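Nemina Bench Pedestal Kit for Shared Workshops
Jorcombe Fabrication – Robot Mounts and Fixtures
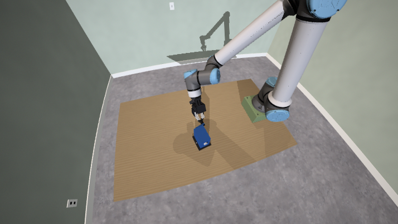

The Nemina kit is supplied to home builders and member-run workshops fitting a jointed arm to an existing bench or floor plate. Members are advised to model their layout before ordering. With the arm on a block pedestal at one end of the mat, as in the rendered layout, the gripper can be set over a workpiece near the middle while much of the left half stays clear.

Finish: light green or grey enamel
Load rating: 3,140 N, static
Price: $1,649, excluding freight
Lead time: around 3 weeks

Adaptor plates for Baxter and Kestuvau bases are sold separately. Installation requires 2 persons.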